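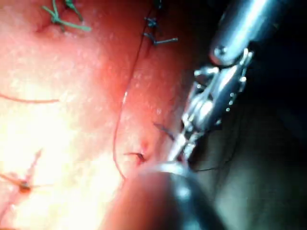

6 min read

Week 2 is about tissue handling, the least glamorous topic in the course and the one that fills most of the complaint box. Last week we dealt with names and parts, and I will assume you still have most of them. This week we deal with what the parts are pointed at. Take the pointed jaws of the silver instrument, which nearly touch the surface, and notice how little of that surface gives you a landmark: a faint fold running toward the middle, a slightly darker red band along it, and a great deal of shine. Beginners look at the metal because the metal is easy to look at. Your job for the next two hours is to look at the red stuff.

Reading the surface

Color first. It is tempting to call everything pink and move on. Don't. In the Jomirico workbook you will find a page of boxes for color words, and "pinkish" is not accepted in any of them. Deep red, pale pink and white can all turn up in one view, and at least one of them may be the lamp's fault. Glare bleaches whatever it lands on. Before you announce that a patch is pale, change the angle of the light or the scope and see whether the patch comes along. Plenty of alarming pallor has been cured this way.

Small white sparkles are reflections. They sit on a moist surface and shift when the view shifts. Every October someone labels them as a finding, and every October I write the same sentence in the margin.

Folds are more useful. A fold tells you which way the surface wants to go, and pulling along it usually costs less than pulling across it. A darker band beside a fold may be a vessel, a shadow or just thicker tissue. Write down "darker band" until you know better.

Depth, or the lack of it

The dark part of the view is where most trouble starts. Tissue drops away out of the light and the eye politely fills in a floor that may not be there. House rule: no tip goes where you can't see it arrive.

The same goes for anything too close to the lens. A big soft blur low in the view is easy to ignore, and it has a point on it somewhere. If you can't say what the near instrument is doing, stop the far one until you can.

Contact, grip, pull

Three separate acts, taught separately, immediately combined by everyone into one enthusiastic lunge.

Contact: touch and watch for the dimple. A dimple means you have arrived. A deep dimple means you arrived a while ago.

Grip: close on as much tissue as will hold and then stop closing. Tips that come to a point put all their force in a very small place. The Grarkton practice pads tear readily, and I have declined every request to order tougher ones.

Pull: slowly, and only far enough to see what you wanted to see. If you have forgotten what that was, let go.

For Sunday

Do the 14 short exercises on the Dromden sheet. Budget 225 minutes, breaks included. Exercise 9 is misprinted; use the left hand. Leave the pads in the tray when you finish, including the torn ones – I do look at them.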